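Buvavside Paper Craft Circle
Minutes of the monthly meeting, 03/09/2018

Present: 28 members. Apologies were received from six.

1. Minutes of the last meeting
Agreed, with one correction: the lantern templates were printed on cream card, not ivory.

2. Party printables
A lovely long discussion! The woodland tea party set is finished – invitations, cupcake toppers, place cards and a banner with a separate flag for every letter. Everyone was delighted with the hedgehog. The set goes up on our Nakpan page once the fold lines on the place cards have been made fainter, as they show through on thin card.

3. Downloads
The page has had 618 downloads since the spring, which got a round of applause. The pirate treasure map is still well ahead of everything else. Several buyers have asked for a version with editable text and we would love to offer one. Two members will try it out in Handine and bring test sheets next time.

4. Paper and ink
The Fekik matt card cuts beautifully but curls in the printer if left in the tray overnight. Members are asked to put it back in its packet. We agreed to order nine more packs, and to try the heavier weight for gift boxes.

5. November fair
Our table is booked. We will have a make-and-take corner with party hats and paper crowns, pre-cut for the little ones. More double-sided tape is needed – please bring any spare rolls. Price labels to be done in the same lettering as the banner.

6. Any other business
A request for a space-themed set was met with great excitement, and sketches are already under way. Rocket-shaped favour boxes were suggested, with tabs in place of glue. Please bring ideas for the lid to the next meeting.

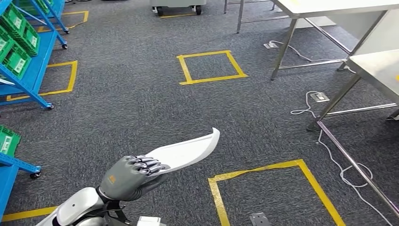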